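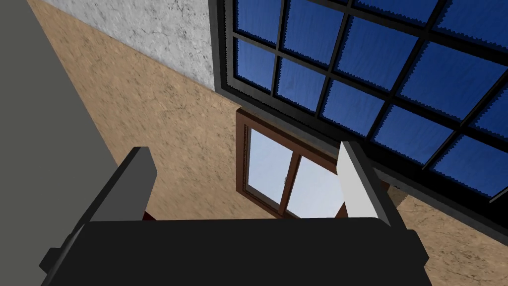 The spring release of the Stanciu planning library changes how the software handles a wrist camera that has lost its sense of level. In most of our home simulations, the camera travels with the gripper, and after a few turns of the wrist the walls and windows no longer run up and down in its view. A large black-framed window can fill one corner at a steep slant while a smaller brown one sits low between the two open fingers. Earlier versions of the library tried to recognize such features first and work out the camera's position afterward. Stanciu now begins with the joint readings of the arm, computes where the camera must be, and uses the view only to correct that estimate.

The change was prepared by the software group at Tullberg together with the simulation team at Dustthorpe, and it reached the shared code base in May. Partner sites that use the library for two-arm work are asked to read the notes that follow before they update.

The first matter is timing. The planner previously waited for a full scene estimate before it released a path to the arm. It now releases the opening part of a path as soon as that part has been checked for collisions, and continues to check the remainder while the arm is in motion. Planning requests are limited to 700 milliseconds. A request that exceeds the limit returns the last safe path along with a plain error message, and the operator's log records which stage was running when the time ran out.

The second matter is self-detection. Wide-angle cameras mounted high on a robot see a great deal of the robot itself, and the depth module had been treating parts of the body as furniture. In Ditstead, our set of simulated home interiors, this led the planner to steer both arms away from an obstacle that moved whenever they did. The new release builds a mask from the robot's own model and updates it at every control step. The same lens model is applied to the mask and to the camera view – a small point, but the source of most of the errors reported to us over the winter.
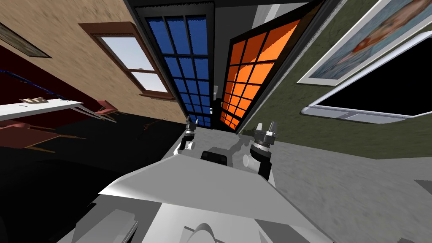
A simulated Ditstead interior from above the robot body, with both grippers raised toward the blue and orange glass-paned doors.

Doors of this type received separate attention. Glass panes give the depth module very little to work with, and a door standing open at an angle may be read as a wall, a gap, or both. Stanciu now stores each door as a single hinged object with a range of possible angles. The planner keeps the whole range clear until the perception module reports the same angle in 7 consecutive updates. Sites that prefer a shorter or longer wait may change the value in the settings file.

The release was tested on 21 interior layouts, with 100 planning requests in each. The full table of results, including the failed requests, is stored with the release notes. Thin table legs and chair legs remain the weakest area for the perception module, and work on them will continue through the summer. Dark floors also produce patchy depth readings in some lighting settings. Until this has been corrected, sites should keep the default floor height and leave automatic floor detection switched off.

Settings files from the previous version will load without changes, although custom camera mounts must be entered again by hand. The Dustthorpe team has prepared a short guide to this step, available from the project page. Questions about the planner should be sent to the Tullberg software desk, and reports of rendering faults in Ditstead should go to Dustthorpe with the layout name and the log attached.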